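Reading the Footnotes with Renata Kubiak

Renata Kubiak reads annual reports from the back. She starts with the notes on leases and pensions, works forward through the cash flow statement, and gets to the chairman's letter last, if she gets to it at all. She has been picking small industrial stocks for her own account since she left her bookkeeping job at Dillier, and I could have listened to her for hours.

"The letter tells you what they want you to think about," she told me over coffee in Cledham. "The notes tell you what they had to say."

Her favorite subject at the moment is receivables, meaning the money customers owe but haven't paid yet. When I brought up Burnow, a pump maker she has followed for years, she pulled out a pencil and drew two lines on a napkin. One was sales. The other was days to get paid, which had gone from 50 to nearly 70 in two years.

"Sales looked wonderful! Everybody was so happy," she said. "But I kept asking who was paying, and when."

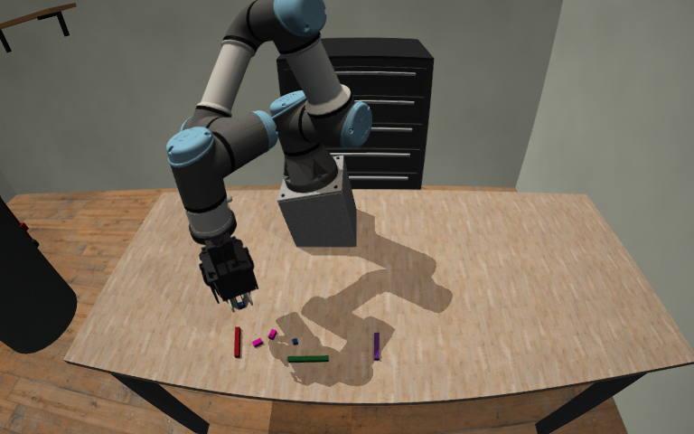
Finbarr Mac Carthaigh

She sold half her shares that September and kept the rest, a choice she still argues about with her friend Witold Tokarz, who held on to everything. "Witold says I'm nervous. Maybe! I like to sleep."

What does she look for now? Boring things, she said, with real delight: a company that collects on time, pays its suppliers on time and doesn't change its accounting policies every spring. She owns only a handful of stocks and reads every filing on each one. The latest from Lumbantobing ran to 321 pages, and she had penciled notes all through it.

I asked where a beginner should start. "Pick one company you already understand a little," she said. "Get five years of reports and put the cash next to the profit. Then go and find out why they don't match."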